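About Trosstead

Trosstead supplies and maintains shared refreshment tables for offices, training centers and small clinics. The company was set up by Ming-te Cheng, who had spent several years managing a break room at the Clatgate business park and kept written notes on what was used, what was left behind and what had to be thrown out. Those notes became the first version of our table plan. The current version is the one our staff carry on every visit.

What we do

A client gives us a table and a power outlet. We provide the drinkware, coasters, bowls, trays, juice and fruit, and we visit on a fixed schedule to restock and reset. We do not supply hot meals or vending equipment. Furniture is supplied only on request, through Bolger, a joinery workshop that also makes our trays.

We currently look after 71 tables. Most are round, and most stand in rooms that are also used for meetings, so the table has to work for both purposes. People bring notebooks, headphones and printed handouts to it and set them down among the cups. Our layouts allow for this. Roughly half of each tabletop is left unassigned at setup.

How a table is laid out

The tray of cups goes toward the far side, measured from the door, so that a person pouring a drink does not block the person behind. Bottles stand near the center, where they are least likely to be knocked by a sleeve or a bag strap. Bowls go to one side. Loose fruit is permitted next to a bowl during the day but is returned to it or discarded at reset.

Every poured drink gets a coaster. Dark glossy tops show rings and fingerprints sooner than pale ones, and juice is harder to remove once it has dried. We choose coasters slightly larger than the base of the glass - a coaster of the same size leaves no margin when a glass is put down in a hurry.

Short glasses are preferred to tall ones on round tables. They hold less, but they are more stable.

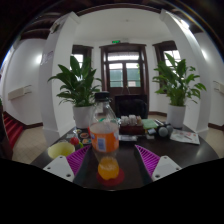
Bottles are closed with their own caps between pours. Labels stay on until the bottle is empty, so that anyone with a dietary question can read the ingredients without having to find a member of staff. Opened juice is never carried over to the next day.

Personal items are not moved during opening hours. At reset, anything left on the table goes to the front desk of the building, and the item and the time are written in the site log. Brochures and loose sheets are squared up and left in place unless the client has asked for them to be cleared.

Where we work

We have two depots. Clatgate handles washing, storage and all tray repairs. Wisomstead holds the dry stock and serves the northern routes. Both are closed for inventory during the last part of December, and clients receive an adjusted visit schedule beforehand.

New sites

We begin with a site visit to measure the table, check the distance to the nearest sink and agree on a reset time. The layout sheet is then drawn up and left with the client for comment. Requests for a visit can be made through either depot.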